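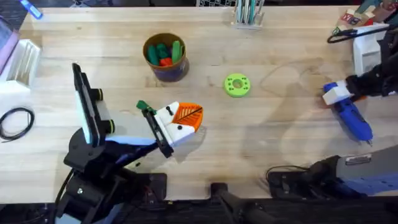

Figure 3. Printed piece with white body and orange fin, blue hot glue gun on the wooden tabletop, and cup.

4.2 Joining printed parts with hot glue

The second part of the study concerns how small decorative objects, printed in separate parts, are joined by hand. We chose hot glue for this part of the work after the trials with solvent cement described in Section 4.1. Hot glue is cheap, it is sold in every hobby shop, and a badly placed part can often be taken off again while the glue is still soft. Its weakness on printed plastic is also well known to people who make such objects at home: the joint may look good on the first day and open at a light knock one week later.

The test set consisted of 23 objects from the Jenstead pattern collection. All have a blocky body and at least one thin part, such as a fin, a tail or a wing, which is printed separately in another colour. The type shown in Fig. 3, with two black dots for eyes and a fan-shaped fin in bright orange, was the most difficult in the set. Several makers called it a bird and others a fish, and we did not correct them. In our notes it has the name "fan piece". The broad part of such a fin acts as a lever, so that a small push at its outer edge gives a large load at the root.

Each object was joined in the same order. The contact faces were first wiped with a dry cloth and the parts were put together without glue, to see if they met properly. Where a thread of plastic was left over from printing, it was cut away with a small knife. Then a short line of glue was laid on the body, never on the thin part, and the thin part was pressed in and held still. In the early trials we had put the glue on the fin. This gave a cleaner line, but the fin became soft near the edge and in two cases it stayed bent. Meinrad Bühler, who prepared the parts, proposed the change, and we kept it for all later work.

The holding time proved more important than we had expected. Makers who released the part early often saw it lean slowly to one side, and they then pushed it back. We believe that this second push is the main cause of weak joints. The glue has by then a skin on the outside, and when the part is moved the skin folds and leaves small empty places inside. Of the objects in the set, 18 passed the drop test at the first attempt. The other five were all opened again and examined, and in each of them we found folds of this kind – in one fan piece they covered almost the whole root of the fin.

Two kinds of glue stick were compared, one from Steltico and one from Vevex. The Vevex stick flowed more easily and made fewer threads, but it also ran out of the joint when the object stood upright. For flat joints we had no clear preference. For fins we used the Steltico stick, and all results in Table 2 refer to it.

Some words must be said on the working place, as it had more effect on the result than the choice of stick. The work was done on a light wooden table. Drops of glue come off this wood quite well with a flat scraper, although they take a little of the surface with them, and old scuffs make a small object rock when it is set down. The glue gun was a constant source of trouble. Laid down on its side it continued to drip, and its cable pulled it round when somebody moved. We therefore tried a simple wire stand from Haugen, which improved the matter for right-handed makers only. Cups for small parts were more useful, provided that they were low and wide enough for the fingers.

Light was a smaller problem, but not an unimportant one. When it came from one side, the held part threw a shadow over the place where it had to be put, and makers turned the object to see better, often after the glue was already on. A second lamp on the opposite side solved this in most cases.

We did not measure the strength of the joints directly. The drop test gives only a pass or a fail, and it says little on ageing. A part of the set has been put aside in a closed cupboard at room temperature and will be tested again – these later results are not included in the present paper.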